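Work and Technology, Unit 4 – Handout
Reading: the Nitora housekeeping case, pages 16 to the end

Last time we finished with the question of what a job is made of. Today we get to answer it with cleaning cloths, and I love this case!

Nitora runs a laundry and linen service. Its Werbridge site has 135 people on the floor, and for years folding was the task new hires learned first. In February the company started moving the small pieces – cloths, hand towels – to pairs of robot arms. Sheets stay with people for now.

Please look at how much goes into handling one cloth. Fabric sags, bunches and hides its own corners. A good folder deals with all of this by feel, and most can't tell you how. Putting that into words is where the staff came in, and it changed their standing in the building.
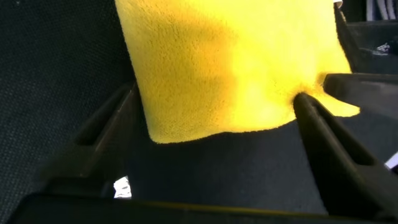
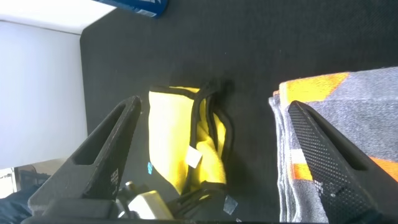 Yellow microfiber cloth, in all three views.

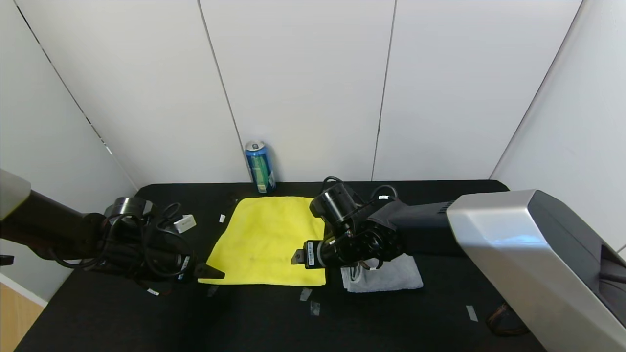
Neelam Sisodia read the case before class and wrote back that the part about standing is too rosy. Folding was where new people sat next to old hands and picked up the rest of the trade, she says, and a shift spent watching arms and clearing stops is a lonelier shift, whatever the pay grade.

I think she has a strong point, and the case barely touches it. Keep it beside you as you read.

For discussion
– Which parts of folding did the staff find hardest to explain?
– Who should decide when the arms stop and a person steps in?
– Where would a new hire learn the trade now?

Written work: one page on a task you have done by hand for pay. Break it into steps, mark the ones you could teach in words, and say what you would miss if a machine took the rest. Due 8/4/18.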